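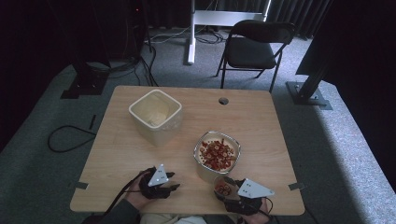 May, 7:40 am. Glue trials, week three of what was supposed to be one week. Hide glue at 43 percent solids still gels before I can get the second clamp on, and the recipe I am following is from an 1859 bookbinding manual whose author plainly had four hands and an apprentice. Warmed the board first this time. Gained maybe a minute. Moved the small parts into a round glass bowl like the one on the pale table, because I can see into glass from the side and the old tin was eating things. The Gikach pot holds its temperature fine as long as you ignore the dial.

Sample 18 let go overnight. Clean failure along the spine, no fiber tear at all, so it was starved and I did it to myself by pressing too hard. Khadija Mahrous looked at it, said "hm," and went to get coffee. I have put that down as peer review.

Next batch, so I don't redo the math at the bench:
soak granules overnight in cold water, not the two hours I keep pretending is overnight
drop the solids one step
brush both faces, wait for tack, then close
light clamp only

Fouad Farouk wants to try the Mivunix paste on the cloth hinges. Fine, but on his own scraps. Last time it went on like yogurt and dried like a windshield. He claims the jar was old. The jar was open, I will give him that.

Paper: the Drendia stock curls toward the glue side every time, grain long or grain short. Le Roux cover sheets behave, and cost accordingly. Using offcuts until the curl is sorted out. Must ask Khadija where the rest of the offcuts went — the drawer was full in April.

Fold test on sample 16 still running. Stopped at 3000 last night with a faint crease and no cracking, which annoys me, as 16 is the one where I forgot to write down the glycerin. Going through the trash for my sticky note after lunch.

Also the big brush is shedding again.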